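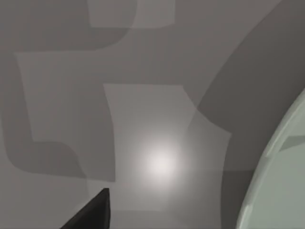 The Long Gray Season

How one town relearned to live with low winter light

By the second week of November the sun clears the ridge behind Ackroyd a little before ten in the morning. It is gone again by half past two. For the people on the north side of Wallar Street, which sits lower than the rest of town, there are days when it never reaches the front windows.

Ackroyd was built for a quarry, and the quarry needed the valley floor. The houses went up in rows against the slope, with small windows and deep eaves to keep the snow off the walls. They were warm enough and cheap to build. They were also dark, and they stayed dark for three generations. People kept the kitchen light on all day and thought little of it.

Reece Garside grew up in one of those houses and moved back to it nine years ago, after his mother died. He works from the front room as a bookkeeper.

"I would get to February and I couldn't read a receipt without holding it up under the lamp," he said. "I thought my eyes were going. I had them tested twice."

His eyes were fine. The room measured 50 lux at his desk at noon on a clear winter day. Office lighting is commonly set at several times that. The person who took the reading was Graham Parsons, a retired surveyor who has spent the past four winters going from house to house with a light meter and a notebook.

Parsons started with his own place. He wanted to know whether it was worth cutting a new window in the back wall, and the builder he called could not tell him. So he bought a meter and took readings every hour for a week, in every room, and wrote them down. Then a neighbor asked him to do the same for her. He has now been inside 167 houses in the valley.

The notebooks are kept in a filing cabinet on his landing. Each house gets a floor plan drawn by hand, with the readings in pencil. Where the sun comes in directly, he marks the edge of the patch on the floor and writes the time next to it. Most plans have very few of these marks. Some have none from November to the end of January.

What he found was that the new window was rarely the best answer. It costs a great deal, it loses heat, and on the north side it often looks straight into the hill. In his own house, the largest gain came from taking down a porch roof his father had added. The second largest came from painting the yard wall opposite the kitchen. It had been dark brick. He painted it a flat off-white, and the reading at the sink nearly doubled.

Other households have followed. The wall at the end of Wallar Street, which belongs to the town, was painted two summers ago after a vote that took most of a year. Opponents said it would look dirty by spring, and it did. It is washed in October now, before the worst of the dark months.

Trees have been harder. The spruces along the old quarry road were planted as a windbreak, and many are taller than the houses they protect. Thinning them lets in an extra forty minutes of sun for the houses on the bend. It also lets in the wind. Two families on the bend have stopped speaking over it, and the work has been put off until an agreement can be reached.

Indoors, the changes are small. Garside moved his desk to the side wall, at right angles to the window, and took down the net curtains. He replaced a dark green carpet with pale boards. His noon reading is now a little over 200 lux in the same week of the year.

"I still turn the lamp on," he said. "But I turn it on at two, when I used to turn it on at nine."

He has also started going out at midday. There is a footpath from the back of the church up to the old winding house at Ostero, 1,082 feet above the valley floor, and the top of it gets sun even in December. On a dry Sunday there may be a line of people on the bench and along the wall, eating sandwiches with their coats open. Before the path was cleared, few went up there between fall and Easter.

Parsons doesn't make claims about health or mood. He is asked about it often and says he is a surveyor. He will say that people sit in different rooms after he has been to see them. Several have swapped a bedroom and a living room, so that the brighter one is used by day. One couple eats breakfast on the stairs, where a small landing window catches the first sun over the ridge for a quarter of an hour.

He plans to start this winter on Ruvach, the next village down the valley, where the houses are older and the ridge is closer. He has bought a second meter and is looking for someone to carry it. The work is unpaid, and the stairs are steep.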